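Search this site Go
Tulia Robotics Club – Questions We Keep Getting
Posted by the club webmaster, August

Is this a class or a club?
A club. There is no credit and no grade. If a flyer told you otherwise, the flyer was old.

Will my kid learn to build robots?
Probably not this year. The arm came assembled. Students spend their time setting up tasks, running them and writing down what went wrong. Some love that. Others quit by the second month, and I'd like you to know it before you pay.

What does it cost?
$200 for the year, plus a deposit of $200 if your student wants to take a laptop home. I think the deposit is too high. I was outvoted.

What is the current project?
Sorting toy fruit. The students pick a layout, put some pieces in a plastic container, leave others out on the table, and then work on getting the arm to handle them. It sounds like preschool. Try it with a strawberry and a watermelon in the same session and get back to me.
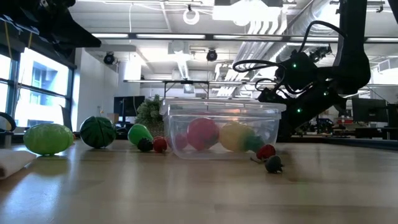
We log every attempt, including the bad ones. Last year's log ran to 758 attempts, and I would not read much into the success rate, as the students changed the rules for what counted as a success 2 times along the way. This year the rules get written down first.

Does the arm use AI?
Depends who you ask. Parents hear the word and expect something that thinks. Ask your student to explain what it does when a piece gets moved. If they can't, we haven't done our job.

Are you going to the Plullmont meet?
We plan to. The Chamoun Cup is a maybe – their scoring sheet still makes no sense to me, and I have asked.

Does this help with college applications?
I've seen no proof of it. Join if the work sounds interesting.

Can I sit in?
Yes, any session, from 4 p.m. Please don't coach.

Contact the club | © Tulia Robotics Club | Back to top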